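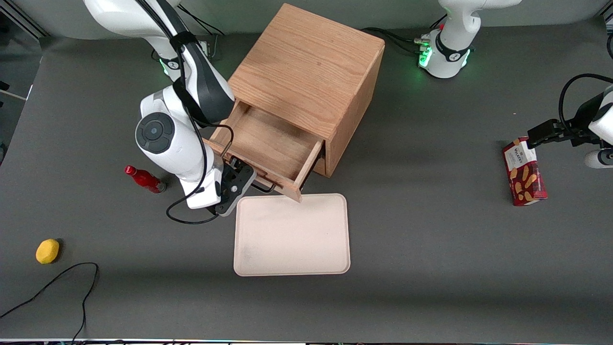
Planning software person wanted (two-arm manipulation, Huncombe)

Hi! I run the motion and task planning side of things at Jikberg, and I need another pair of hands. We're a small team, 8 people counting me, and for the past while I've been both the person who writes the planner and the person who gets messaged when the planner does something silly. I'd love to share both jobs with you.

Our main product is called Drimedau. It's the layer that sits between "put the snacks in the drawer" and the joint commands that go out to two arms sharing one table. It picks which arm does what, in what order, and keeps the two of them from arguing over the same bit of air. Pick and place we're pretty happy with. Drawers are where I lose my evenings! A drawer only moves one way, the handle is thin, the gripper comes in at an awkward angle, and if the planner's idea of the slide direction is a few degrees out the whole arm starts pulling against the rail. We have a compliance controller that hides a lot of that, and I'd like us to need it less.

So, what you'd be working on in your first few months:

Constrained motion for drawers and doors, starting from the code we have (it's C++, it's mine, you're allowed to be rude about it).

Scheduling for two arms. Right now one of them waits far too often while the other finishes up.

Cable-aware limits. Our wrists have thick cables looping off them and the planner knows next to nothing about that. I keep a hand-written list of poses to avoid, and I would so like to delete it.

Aoun, our replay tool. It re-runs recorded jobs against a new build overnight. There are 600 jobs in the set and 68 of them fail at the moment, mostly in the drawer group. You'd get your own slice of those on day one.

You should be comfortable in C++ and Python and have at least 3 years of writing software other people had to use. Some background in motion planning or control, please, though I don't care if it came from a degree, a job or a very long hobby. If you've done perception and want to move over, write to me anyway, we talk to that team all day long. Patience with hardware helps a lot. You will spend an afternoon on a bug that was a loose connector.

The job is full time and on site in Huncombe most of the week, with a day or two from home if you like (I usually take mine for writing). We do code review in person when we can, desks are next to the arms, and yes, you get to run your own code on them.

To apply, send a resume and a short note through the Jikberg jobs page with "Drimedau planner" in the subject. In the note, tell me about a bug you chased for too long and how you finally found it. No cover letter needed. Applications close 13 May 2022, and I read every one of them myself, so expect a reply from me either way.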